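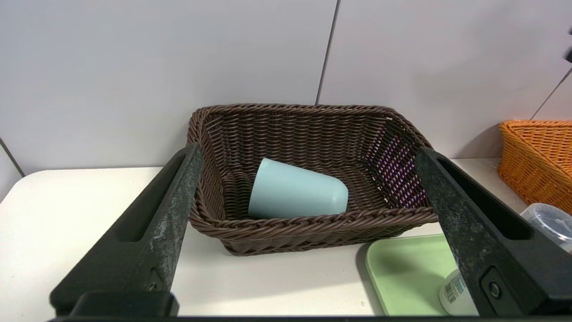 Wrist view loses the cup inside the basket, planner keeps old pose
Forum: Manipulation software > Perception and planning

bfarkas_skildale
Posted 3/9/24
Hello all. I run two arms with the Roneva planner, and the task is to move a plastic cup between baskets. My problem is the pose estimate from the wrist camera. When the gripper comes down over the woven basket, the fingers fill both sides of the view and the depth gets many holes on the weave. The tracker then drops the cup, and the planner continues with the last pose it had. I logged 318 attempts, and in 131 of them the pose was stale at the moment of closing. Should I mask the fingers, or stop using the wrist camera below some height?
Béla

zoi_z
Mask the fingers first. You have the joint angles, so render the finger mesh into the depth image and throw away those pixels. It took me one afternoon. Also check the time stamps, please. In Skunus the default buffer holds 4 images, and that is already enough to give you an old pose.

stamatopoulos_fan
I don't agree about the mask. The weave is the real trouble, it makes the same pattern everywhere and the matcher loves it. I would fit the cup from the head camera before the arm moves in, then go down blind.
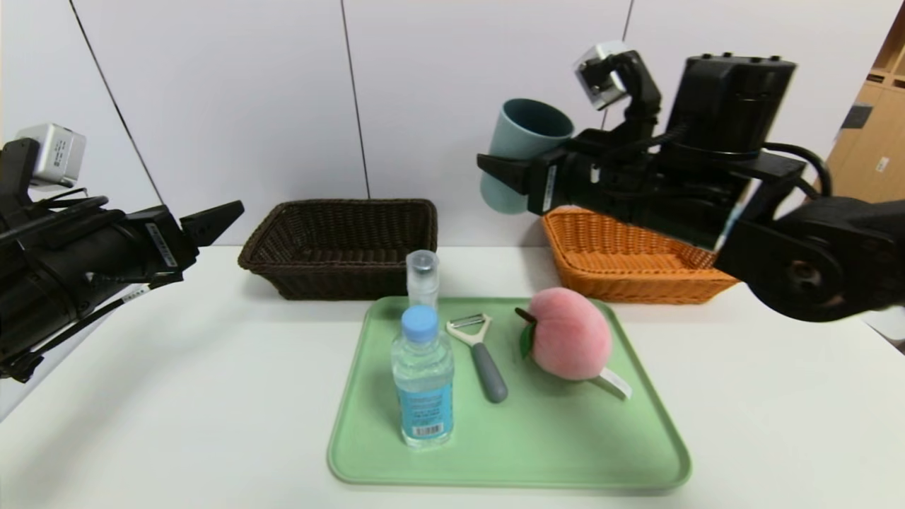
Blind is fine for the pick, but at the moment of release you need to know how the cup sits in the fingers. If it is held sideways and the planner believes it is upright, your clearance to the basket rim is wrong. So I take one more estimate after the lift, with the cup in the air, and attach that shape to the gripper in the collision model.

zoi_z
Going down blind works until somebody bumps the basket. I would not recommend it to a person who is still tuning.

bfarkas_skildale
Thank you both. The buffer was my mistake, I had set it even larger in June and forgot. I will try the mask tonight, and the second estimate after lift also. Does the attached shape slow down your planning? My mesh of the cup has over 2,000 triangles.

stamatopoulos_fan
Use a cylinder, a little bigger than the cup. The mesh gives you nothing there.

zoi_z
On the cylinder we agree. Please post your new log when you have it, with the buffer size written in.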